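January 5, 2018

Left Wusarstead before light with the gear in the trailer. Miklós drove the first 60 miles and I took over at Bandthorpe. Black ice past the bridge – the trailer swung out twice and I slowed to a crawl. Two trucks in the ditch, drivers standing beside them.

Reached Wikgate an hour late. Kolbrún had moved our set back and kept us some soup.

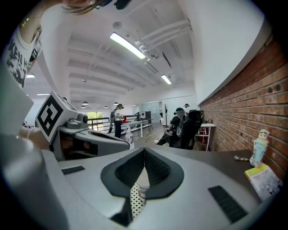
Later

Played to around 90 people. My low string slipped in the second song. We stay here tonight and look at the road again after breakfast.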